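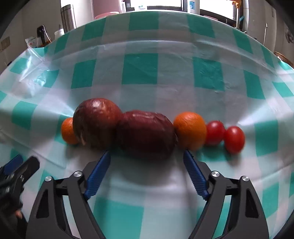 Living with the new sorting line: tips from the packing room

When Worku put in the automatic sorting line in July, we were told it would free us up for more interesting work. Some of the more interesting work is set out under the headings that follow. Add your own on the sheet by the kettle, legibly if you can manage it.

Know what it's good at

The line grades 400 trays a shift and never wants to talk about its weekend. Give it apples, onions, anything round and dull, and leave it alone. Mixed boxes are another matter. It will put a small orange and a big orange in two different categories and a tomato in a third of its own devising, so mixed boxes still come to the bench.

Practise on a row first

Before you change any grip setting, lay out a short row of odd produce on a wipe-clean cloth and try the open jaws against it. Put big next to small and have the pieces touching, as they do in a real box. A row of well-spaced, matching fruit will teach you nothing except confidence. Keep the pads clean with a damp cloth and plain water. Omid Akbari used the lemon spray once and we all smelled of it until the Thursday.

Mind the dark ones

Dark skins on a shiny cloth are the hardest thing we handle. Maroon next to reddish-brown is murder under window light, and creases in the cloth throw bright streaks of their own. Smooth the cloth, pull the blind if there is one, and put something orange at one end so you can tell where the row starts.

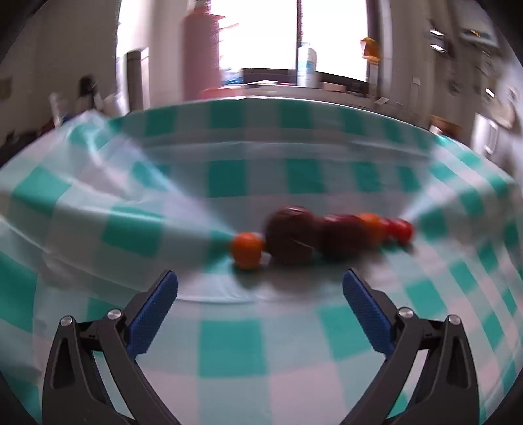

Stay in charge of the stop button

You have 2 buttons. The red one stops the line. The grey one acknowledges the alarm, which the line appreciates but does nothing about. Press red first and be polite afterwards.

Swap places every hour

Watching a machine work is more tiring than working. Kamran Dehghan did a whole shift at the screen and went home with a stiff neck and strong views about onions. Change over on the hour, and take the full 10 minutes when it's your break - the line will cope, or it will beep.

Write down what you fix

We used to just know things, such as which crates stick and which grower packs wet. The line doesn't, and the new starters don't either. Put it in the blue book, with your initials. "Sorted it" is not an entry.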